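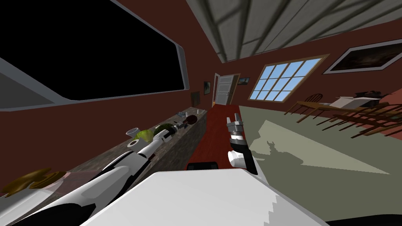
짙은 적갈색 벽, 가운데 흰 문은 열린 상태. 렌더링.

목요일 작업 기록 (임대수익 모델)

오전 9시 반부터 Paiva 단지 매물 자료를 다시 정리함. 전체 94건 중 관리비가 빠진 것이 8건. Lindsay Harawira에게 원본 대장을 요청했고 답은 아직 없음. 빠진 건은 평균으로 채우지 않고 일단 제외.

공실률을 연 단위에서 월 단위로 바꿔 돌림. 보유 기간이 짧은 매물에서 순수익률이 눈에 띄게 떨어짐. 지난번 표는 취득세를 첫해에 전부 넣지 않아서 높게 나온 것이었음. 수식 수정 완료, 이전 표는 쓰지 말 것.

매도까지 걸린 기간은 중앙값 63일. Su-chen Chuang은 3월 거래가 몰려서 짧게 잡혔다고 봄. 분기별로 나눠서 다시 확인해야 함.

Drirkine 쪽 대출 조건은 변동금리만 반영. 고정금리 시나리오는 Valbona Begović가 맡기로 함. 중도상환수수료 항목이 시트에 두 번 들어가 있어 아래쪽 것을 지움.

남은 일: 보험료 열 단위 통일, 3641번 행 주소 중복 확인, 수선비 적립률 재검토.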